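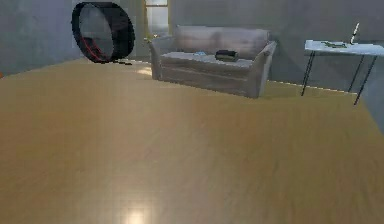 Hülya Sönmez wrote under my draft slides that a simulated house will only ever teach a robot about simulated houses, and that I should say so in the first minute. So I'm saying it in the first minute! It's a fair worry, and I'd like people to hold on to it while I show them what we have been doing.

(Wait for the room to settle. Next slide.)

Talk: Collecting driving examples indoors. Ringate project, November 2019.

What an example is for us: one person at a desk, one gamepad, one goal in words. "Go to the sofa." "Go to the green table." The person drives the simulated robot there and we keep everything, meaning the camera view, the stick positions and the goal sentence. When they get there they press a button and the example closes. We have 1492 of these so far. I'm really happy with that number, say it slowly.
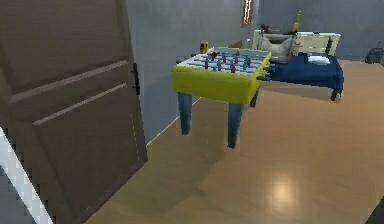 Foosball table and bed, from beside an open door.

Goals we use for a room like the one on this slide: the foosball table, the bed, the black bag. The bag is my favorite. It's low and dark and near the wall, so people drive up to it in very different ways, and those differences are what we want in the data. If everybody took the same line the model would learn the line and never look for the bag.

Mention the early mistake. In October we let people restart an example whenever they bumped into something, and of course they did, all of them, because people like to be good at things. We ended up with a very clean set and a model that had no idea how to back away from a wall. Now a bump stays in and the driver just carries on. Drivers hated it for a day and then got quite relaxed about it.

Ask for a show of hands: who has driven a robot with a gamepad?

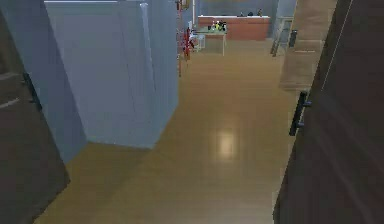
Between two dark doors, toward the green table.

Doorways. I could talk about doorways for the whole slot, so keep an eye on the clock. People slow down before them, swing wide, stop to look. The stopping was a puzzle for us. Marden wanted it trimmed out, Buthelezi wanted it kept, and we tried both. We kept it – the pause often comes right before the driver picks a direction, and I like having that moment in there.

Also the shiny floor. Bright patches move as you drive, and our first model steered toward them (play the clip if the laptop cooperates, otherwise just tell it). We now vary the lights between examples and it does this much less.
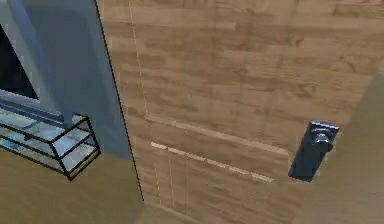
Close to a wooden door, knob and backplate on the right.

Views like this one come up when a driver gets too near something. Almost all door, very little room. I used to throw them away! But a robot has to know what to do from here as well, so we added a second kind of goal: start stuck, get out. There are 93 of those and each is only a few seconds long. Hovside is recording more.

Back to Hülya's point. We haven't tried a real building yet. We have two in mind and I'd love to hear from anyone who has made that jump, especially about lighting and door handles.

Questions. If nobody starts, ask about the bumps.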